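Getting Ready for a Small Competition: My Semester Project Report
Lingyun Dong, second-year viola
Submitted 2024-04-08

Why I picked this

For my project I entered the Tallon Chamber Prize, which is a regional thing for student string players, and I kept a practice log the whole way through. My teacher wanted to know if logging would change how I work. I wanted to know if I could play the Ehlers sonata from memory without my bow arm turning to wood!

The log

I wrote down every minute I played, and it came to 2736 minutes by the time I walked on stage (not counting orchestra). Slow work on the second movement ate most of that. There's a passage with double stops right before the reprise that I must have hated for a month, and then one evening it was just kind of fine. I also recorded myself and listened back the next morning - painful, but I caught rushing I never would have noticed while playing.

Fitting it in

I live off campus and the practice rooms in Kultard Hall close early, so a lot of the memory work happened away from the viola. I'd take the score along on errands and laundry runs and finger the left-hand part on my sleeve, trying to hear the piano line in my head. This helped more than I expected, especially with entrances.

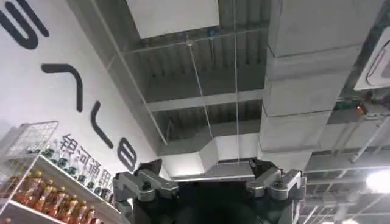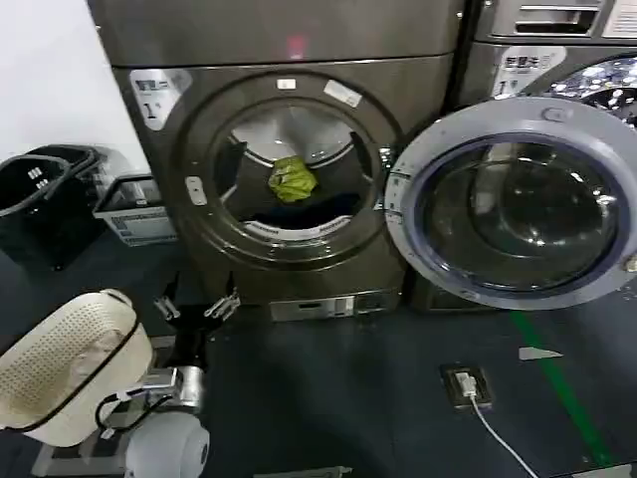
Washer with its door open.

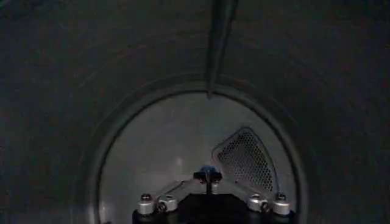 Competition day

There were 22 of us in the first round and I drew number 2, so there was almost no time to get nervous. The hall at Bomard is very dry-sounding (lots of carpet) and my first few notes felt tiny. I pushed too hard for a page or so, then settled down. The slow movement was the best I've ever played it. I had one memory slip in the finale, two bars, and my pianist covered for me like a champ.

I didn't make the final. First prize was $1000 and went to a cellist whose Bach I'd happily have paid to hear. The jury's comments on my sheet said "warm sound, watch the tempo in the outer movements," and my log had been saying the same thing for weeks.

What I'd change

I'd start run-throughs for other people much earlier. I only did a couple and both were for friends, who clap no matter what. I'd also log what I was working on in more detail, because "mvt 3, ok" doesn't tell me much now. I'm planning to play the sonata again at the studio recital in June, with the finale a notch slower.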